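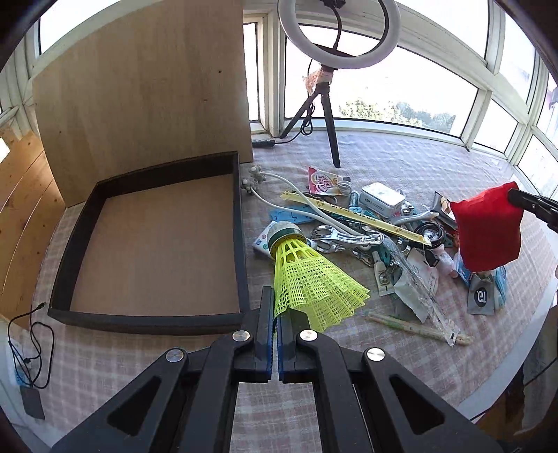 Menaka Hettiarachchi
Gripper notebook, bench by the windows
30 Nov 2024

Carrying on with the pad comparison. The left hand has the blue Claltach pads on, same fingers as before, same linkage. The right hand stays as it was, so there is at least one thing in the set-up that hasn't changed since the last entry. The table is the mixed pile again: shuttlecock, the red cloth bag, the wrapped chopsticks, rulers, packets, cables. I did not tidy it. The tray goes on the left and whatever gets picked up should end up in it.

What I want out of this: do the blue pads go on both hands, do we go back to the Ivov ones, or do we mix. Second question, if there is time, is whether the Ukau lens copes with the windows behind the table. Talukder want an answer on the pads before they cut more fingers, and they have asked twice.

Before starting

Wiped the pads with a dry cloth only. Last time I used the alcohol wipes and the first few grips were noticeably different from the later ones, so the early part of that session is not worth much. If anyone wants to repeat this with wipes, leave the pads a good while before the first lift.

Checked the screws on the linkage of the left hand. One had backed off slightly, nipped it up. It makes the fingers meet skewed when it's loose, and you would put it down to the pads if you didn't know. Please check it at the start of a session and not when something goes wrong.

Opened and closed both hands fully and looked at the width reading on the controller. Left one did not come back to zero. The new pads are thicker than the old ones and they touch before the fingers reach the end of travel. Re-zeroed with the pads just meeting. Anything recorded with the blue pads before this entry has the wrong closed width in it, and I have written that on the sheet in the box file.

Shuttlecock

Started with it as it's the one that gave trouble in July. 16 lifts from the table into the tray, turning it to a different position each time. 14 held all the way. The two that failed were both on the skirt, taken across the wide end. The mesh folds in, the fingers keep closing, and by the time you feel it the thing has turned round in the jaws and gone.

Holding it by the cork end is easy. The fingers settle either side and there's very little to go wrong. The band round the base does not seem to matter to the blue pads, though the Ivov pads used to catch on the lip of it, and I had been counting that as a good grip when it was only hooked on. I will have to go back over those.

The harder question is what we want people to do. Told to pick up a shuttlecock, most people in the team go for the skirt because it is bigger and it's facing them. I don't want to forbid it. For now: skirt is allowed, close slowly, lift when the mesh has stopped moving. I'd like somebody other than me to try this with no instructions and see where they go.

Squeeze on the skirt leaves it bent for a bit. Give it a minute between lifts or swap for another one. I was impatient in the middle of the set and the shape was not quite the same from one lift to the next.

Cloth bag

Two-handed part. Right hand takes the top of the red bag, holds it up, left hand goes in for whatever is next to it or under it. This is the bit I expected to be simple.

Right hand was fine. Cloth bunches between the jaws and stays put. You can be well off centre and still keep hold of it. The Ivov pads are good at this, better than the blue ones when I swapped hands over to check. The blue surface is grippy against hard things but thin cloth seems to slide across it if there is only a single layer, and you need to gather some first. With a proper pinch of fabric I couldn't tell them apart.

The trouble is keeping the bag still while the other hand works. After a while your arm drops without you noticing, the bag drifts down over the thing you were trying to reach, and the left camera sees nothing but red. I did this more than once. Resting an elbow on the table edge helps a lot but shakes the tablecloth, and the small stuff on it moves. Not sure which is worse. Left it unsupported for the rest.

Note for whoever does the task list: "hold the bag up" needs an end. At the moment there's no point at which you know to put it down, and people stop at different times. Suggest "hold until the other hand is over the tray".

Thin flat things

Ruler, the blue stencil, the paper packet, the grey card. All of these lie flat and the pads are too rounded at the tip to get under. The blue ones are slightly worse here than the Ivov pads, which have a sharper front corner. What works is to push the item until it sticks out past something, then take the end. What doesn't work is pressing down and pinching on the cloth. You get a fold of tablecloth and the card together, and on the width reading it looks like a perfectly good grip.

I've asked Talukder before whether the pad could come right up to the finger end with a square edge. Asking again. Even a small bevel would do. A separate fingernail piece has been suggested and I'm against it for now – one more thing to fall off and be lost in the pile.

The stencil is a bit easier than the ruler as it has openings in it. I don't want to lean on that.

Chopsticks in the long wrapper: fine from any direction with either pad. They swing if you take them near one end, and then they don't go into the tray cleanly. Take them near the middle. Crumpled plastic bag: fine, almost too easy, it sticks to the blue pads a little and you have to open wide to let go.

Metal clip: didn't get on with it. It slides round in the fingers and points somewhere else by the time it gets to the tray. It does get there, though. Counting it as a pass under the rules as written and I don't think the rules are right.

Cables

Leave them in. I know there was talk of clearing the leads off the table before recording, and I was in favour at first, but the white one running over the pile is useful. It gets picked up along with other things if you're careless, and that's exactly the sort of mistake we want to know the pads make. Left hand with blue pads took cable and item together less often than I remember with the old pads. That's memory, not a count. Worth doing properly.

The charger and its lead are a different matter. Those are live. Keep them at the side and keep the hands away from them.

Camera

Ukau lens on the left hand all session. It's wider than the one it replaced and you do see more of the table past the fingers, including the other hand coming in, which the old one tended to miss until it was nearly on top of the object. That alone might settle it.

Against it: the windows. With the hand level, the top of the view is bright sky and trees, and the exposure gets pulled about as you tilt. The items nearest you go dark for a moment and then recover. With fixed exposure it's steadier, but you have to set it for the table and accept the outside going white. I prefer fixed. Nothing we need is out there.

Tried it with the ring light on the tripod in a couple of positions. Close to the pile it puts hot spots on the plastic wrappers. Further back towards the sill it does very little against daylight. Will try again when it's dark outside and write that up separately. The tripod could do with moving altogether, as the cord hangs where the hand wants to go when reaching to the back of the pile.

The lens also shows more of the linkage than I'd like. You get the fingers and a good part of the arms at the bottom of every picture. It doesn't hide the object at working distance, so I'm leaving the mount angle alone until someone complains.

Controller

Trigger feel on the left is still heavy. Two people have now said so without being asked, me being one of them. My hand was sore by the end of the bag part and I was squeezing harder than the object needed, simply from not being able to feel the difference. The spring in the spare hand is lighter. I'd like to swap them over before the next session, but not on the same day as a pad change, or we won't know what we are looking at.

One dropped connection, on the right hand, in the middle of the bag lifts. Reseated the plug and it came back. Lost that lift. Same socket as last time – I've put tape on it.

Where this leaves the pads

Blue on the left stays. Ivov on the right stays until we have a blue pad with a squarer tip, then try blue on both. I don't love running a mixed pair but it suits the bag task, and the left hand does most of the hard-object work for right-handed people holding the bag up.

To do

Send Talukder the note on the tip shape, with a drawing this time.
Ask Claltach whether the blue comes in a thinner sheet.
Go back over the July shuttlecock lifts and mark the hooked ones.
Spring swap, on its own, no other changes.
Ring light after dark.
Get someone new to do the shuttlecock with no instructions.
More of the white tape, the roll on the table is the last one I could find.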